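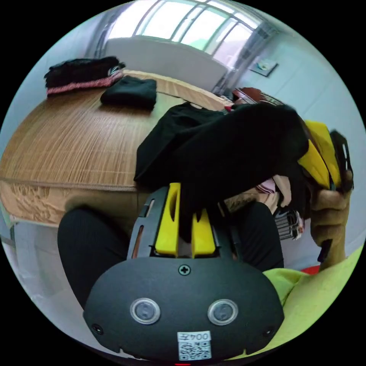

1. Why Free Throws

Our group was told to pick a question in college basketball that could be answered in one semester with no budget. We picked free throws, on the grounds that the ball, the line and the rim stay where they are. Everything else about the Plutton club team moves around a good deal, including the start of practice.

2. What We Wanted to Know

Players at Plutton swear by their routines. One bounces the ball, stares at the rim and bounces it again, long enough for the other side to find new insults. We wanted to see if a fixed routine does anything for the shot, or if it mainly does something for the shooter.

3. Method

We worked in the Yip gym through May. Fifteen players took part, all from the club team or its reserve side, Stunis. Each took 100 shots with their own routine and 100 with no routine at all, spread over several visits so that tired legs wouldn't do our work for us. "No routine" meant catch and shoot. Two players asked if a deep breath counted. We ruled that it did, then had to watch people try not to breathe.

Makes and misses went on paper and later into Pomosum, the stats program our department pays for. It logged us out whenever we stopped to think, so we learned to think beforehand.

4. Results

Nine players shot better with their routine, five shot worse, and one came out exactly even and asked to see the sheets. The biggest gain was 22 makes, by a guard whose routine takes longer than most of our class presentations. The forward with the most elaborate routine on the team shot worse with it. He has kept it.

5. Problems

Skipping a habit is a strange thing to ask of a player, and some of the misses may come from feeling rushed. Nobody was guarding anyone, there was no crowd, and the score was always nothing to nothing. We also let players choose which set to shoot first, and nearly all chose the routine. Next time we would flip a coin.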